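Grilden two-finger gripper — refurbished, sold by Dunulano
Listing updated 9/15/24

Okay, before you hit the order button, let me tell you about the fault, because I'd want to know! My own Grilden has a habit of letting its left finger drift open after a long session. I first caught it in February, at cycle 487, when it dropped a part I'd asked it to hold (and then told me it was still holding it).

At work among black fabric and white molded plastic:

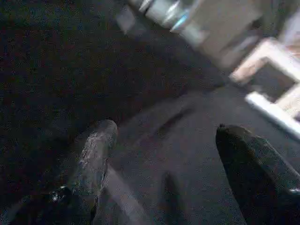
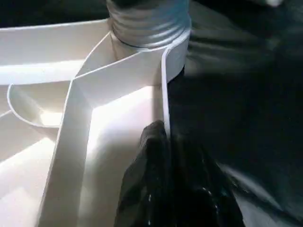
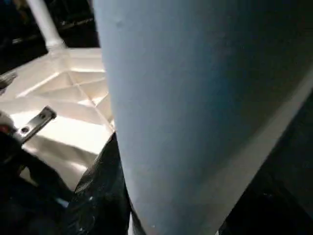

The drift comes from the little set screw behind the finger mount. It backs out a hair at a time and the software never notices. I swapped mine for the longer Lanz screw, added a drop of thread glue, and ran it for 31 days with no slip. Every unit I ship now has that fix done already — no extra charge.

Please still check it every 2 weeks. Power off first, and keep your hand out of the fingers, they close harder than you'd think. If the finger wiggles at all, stop using it and write to me.

Fits the Toltitz arm, older and newer wrist plates. Comes with cable, spare screw and hex key. I have 11 left in this batch, and returns are fine within 31 days of delivery.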